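Progress report: Garnutholm booking forms, front-end rewrite
June 7, 2018
By Skye Swanson

This report covers work done in May on the form components for the Garnutholm site. It is addressed to Anatole Lemaire as budget holder and follows the milestones in the signed work plan.

Milestone 2, the replacement of the old select lists, is complete. The site had 92 select elements spread over the booking, account and admin views. Of these, 53 were plain lists and now use the native control with a shared style sheet. The remaining 39 load their options from the server and have been moved to the new autocomplete component, which we call Pulto in the code base.

Pulto sends a request after the second typed character and waits for a short pause in typing before it does so. Earlier builds fired on every key press, and replies could arrive out of order. A slow reply for "ma" would then overwrite the list already shown for "mar". Each request now carries a sequence number, and any reply with a lower number than the last one drawn is dropped. The server method returns at most 100 rows.

Keyboard handling took longer than planned. Arrow keys, Enter and Escape work in all supported browsers. Tab was the difficult case: on the account view, the blur handler closed the list before the selected value had been copied to the hidden field, and the form posted an empty ID. The value is now copied on the keydown event, ahead of blur.

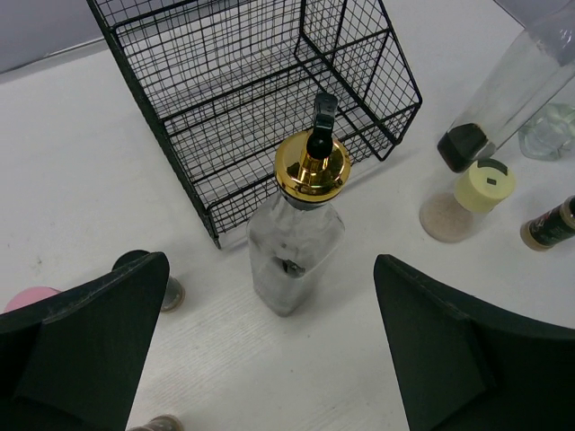

The same fault was present in the Siltden admin pages, where the autocomplete sits inside a partial view. Those pages are reloaded by script after each save, and the handlers bound at page load were lost. We changed the binding to a delegated handler on the outer container. No change to the partial views themselves was needed.

Validation is partly done. Required-field and length rules run on the client and again on the server, with message text read from one resource file. Date range rules still run only on the server. The client version depends on the date format setting, and the admin and booking areas store that setting differently - a decision is needed on which one to keep. My preference is the booking format.

Two items are open:

- The list is drawn behind the modal dialog on the admin search page. A z-index fix works but affects the help panel.
- The Abeysekara test server still runs the old script bundle. Cached files were cleared in May, but the version string in the layout page has not been updated.

Spending is within the amount approved for this stage. Hours set aside for browser testing were partly used on the Tab fault, and I ask that the unused design hours be moved across to cover the difference.

Next period: client-side date rules, the modal fix, and removal of the old plugin files from the Siltden project.

Recent reports
Garnutholm: script bundle and page load review
Siltden admin pages: moving inline handlers to external files
Pulto component: notes on the JSON reply format
Abeysekara test server: setup and access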